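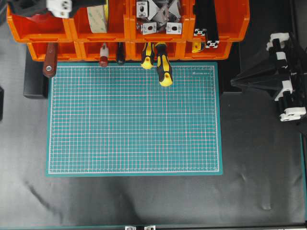

Gripper comparison, minutes, Wednesday

1. Ostgate gripper. The group went through the bench results against the Rommont unit, which stays as the baseline. Ostgate claims a faster close on small parts. The bench log has 50 picks of aluminum corner brackets for each gripper, and Ostgate dropped 7. The part sheet only says "brackets", and the bin behind the cutting mat has angle connectors jumbled in with them, some with oval holes, so it was asked which part had been dropped. The log does not say. Agreed that the drop figure can't be used either way until the parts are sorted.

2. Controller. Jarnau's new firmware was said to cut the delay to 27 ms. That number came from Jarnau. Our own reading has not been taken. The request to put it in the July report was turned down.

3. Tape test. Proposed as a harder case than metal parts. One member doubted that a roll standing on edge tells us anything about the jobs we have. Left open.

4. Cost. The Tang finger pads are $199 a set. No one could say how long a set lasts. No order for now.

Actions: sort the brackets from the connectors; rerun both grippers on the same part, same mat position; measure the delay ourselves.

Next meeting at 2:30, same day next week. Ostgate's request for a quote to print on their site was not answered.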